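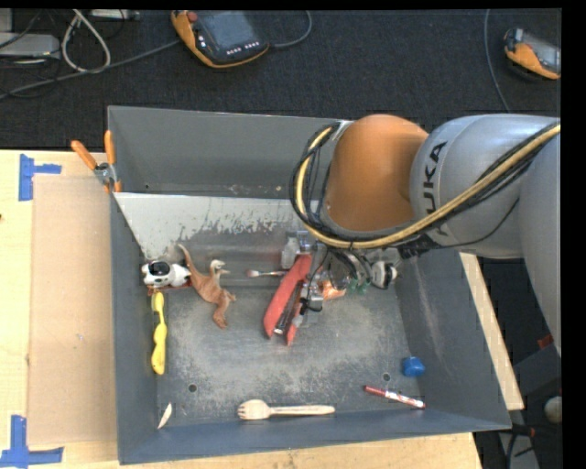
Mixed-item bin

A mixed-item bin is an open-topped container used to hold small objects of different shapes and materials together, without dividers. Such bins are found in warehouses, repair shops, schools and toy libraries. Their contents are usually called loose stock or, in older catalogs, smalls.

Construction

Most mixed-item bins are made of sheet metal or molded plastic. Metal bins are commonly gray and often have slanted walls, so that objects slide toward the bottom and stay within reach. Small round holes in the floor allow dust to be shaken out or the bin to be bolted to a bench. With use, the floor and the lower parts of the walls pick up scuffs, scratches and pale wear marks. These are generally treated as cosmetic – a bin is retired only when an edge bends or a seam opens.

Contents

The contents vary widely. Toy animals, such as cows and other farm figures, may lie beside metal fittings and small plastic parts. Objects tend to gather along the walls and in the corners, where they are harder to grasp than those in the middle. Thin, flat pieces resting on the floor of the bin are considered the most difficult to pick up.

Sorting

The Stuklow method, described by Raymonde Ouellet in a handbook for toy libraries, limits a bin to 97 items and calls for large pieces to be removed first. Emil Zwahlen later proposed a simpler rule of some 20 items per bin, intended for collections handled by children. The Kumton toy library, which keeps 400 farm figures, follows the Zwahlen rule and sorts its bins every April.

See also

Parts tray
Tote box
Toy library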